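Open day at the Ogunleye repair lab, who else went?
General Robotics > Events and Meetups

capstan_jo
Posted Tuesday, October 22, 2019
Just got back from the open day at the Ogunleye lab in Drerham and I'm still grinning. They had an arm working inside a full desktop tower, case on its side, panel off, and you could stand right there and watch. I've been to plenty of demos where the robot stacks cubes for an hour. Working down in a real PC with cables everywhere is so much better!
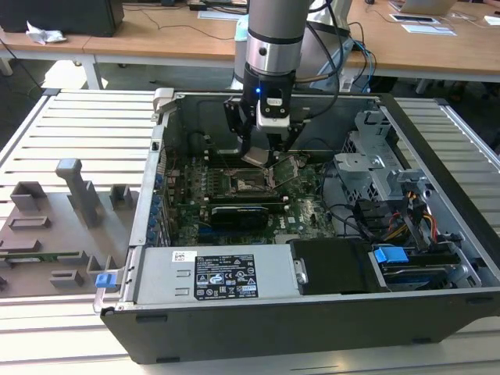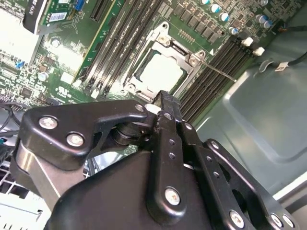
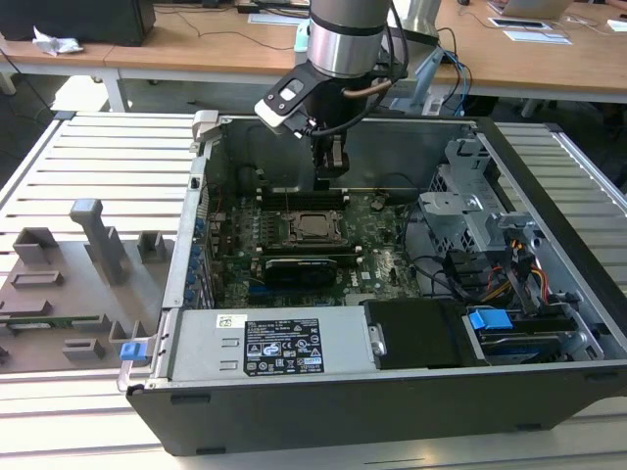
I stayed through 3 runs and would have stayed for more if my ride hadn't been leaving. The woman at the controls answered every question people threw at her, including mine about cable snags (they hate cables too).

mudlark16
Jealous!! I was at the Flultham one in August and it was all slides and a video. Was the memory part of it? That's the bit I'd want to see, those little latches are a pain even with fingers.

capstan_jo
They talked about memory a lot but I only caught the end of a run with it, so I don't want to oversell it. One stick needed two tries. People cheered on the second one, me included.

torque_and_tea
I'll be the grump. I was there in the morning and it was slow. I can pull a stick of RAM in the time it takes that arm to line itself up. And a tower like that is the easy case, with loads of room to work. Show me a small form factor box and then I'll clap.

mudlark16
Slow is fine if it can go all night though?

torque_and_tea
If it can. They had somebody standing next to it the entire time I was in the room.

benchwarmer1234
I do refurb for a living, we put 2000 desktops through our shop last year, and I think you're both a little bit right. Speed isn't what I worry about. It's the CPU socket. One slip in there and the board is scrap, and I've had good techs do it on a Friday afternoon. If an arm can be gentle in that spot every single time, I'd happily let it take twice as long as me.

capstan_jo
Yes! That's what got me. The fixture plate off to the left was my favorite part, by the way. Printed holders, so every part has its own place to go. I asked if they'd share the files and got a "maybe."

torque_and_tea
OK, the fixture plate was good. I'll give you that. I've been using an egg carton at home.

benchwarmer1234
Egg carton gang. Did they say anything about different models? We get everything in, and no two boards have stuff in the same place.

capstan_jo
Somebody asked. The answer was that each new layout takes some setup and they're trying to shrink that. No numbers, and I didn't push.

torque_and_tea
That's my whole complaint in one line, then.

mudlark16
Is there another one coming up? I'd drive for this.

capstan_jo
Samoretti is hosting something next, the sign-up sheet was by the door. I put my name down and I'll post the details when they email. Two seats in my car if anyone's near Drerham.

benchwarmer1234
I'll take one of those. Can I bring a board?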